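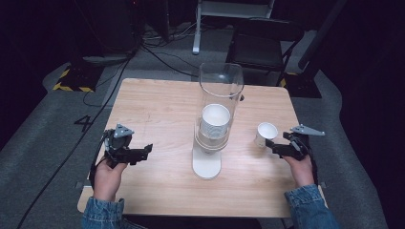 COMMUNIQUÉ DE PRESSE

Cladora ouvre ses ateliers du soir à Tralletti

Réparer une chaise, remonter une lampe, apprendre à affûter un rabot : dès décembre, l'association Cladora accueille les habitants de Tralletti dans l'ancienne filature Pawłowska, rue du Canal. Les portes ouvrent à 18 h 30, et on peut venir les mains vides !

Le bâtiment, fermé depuis le départ du dernier locataire, a retrouvé sa grande verrière et son parquet d'origine. L'association y dispose désormais de 2 niveaux : les établis et le coin couture au rez-de-chaussée, la bibliothèque technique à l'étage, avec 3 000 ouvrages, revues et notices d'entretien à consulter sur place. Beaucoup viennent du fonds Rereveo, une librairie de quartier dont les anciens clients se souviennent encore avec affection.

« Quand nous avons ouvert les inscriptions, je pensais remplir une ou deux soirées. Nous avons reçu 94 demandes, et une dernière est arrivée pendant que je fermais la boîte mail, ce qui fait 95 ! », raconte Damian Kaczorowski, coordinateur des ateliers. « Il y a des gens qui n'ont jamais tenu un tournevis et d'autres qui pourraient nous donner des leçons. C'est exactement le mélange que nous espérions. »

Le premier cycle est consacré au petit mobilier : recollage, cannage, reprise des assemblages et finitions à la cire. Viendront ensuite l'électricité domestique, puis la reliure, très demandée (et très attendue par toute l'équipe). Chaque cycle se termine par une soirée ouverte où les participants montrent leurs pièces, finies ou non, autour d'une soupe.

Les outils sont fournis. Les enfants sont les bienvenus à partir de dix ans, accompagnés d'un adulte. L'accès de plain-pied se fait par la cour ; un ascenseur dessert la bibliothèque.

Inscriptions et programme complet : à l'accueil de la filature Pawłowska, aux heures d'ouverture des ateliers.

Contact presse : Damian Kaczorowski, association Cladora, Tralletti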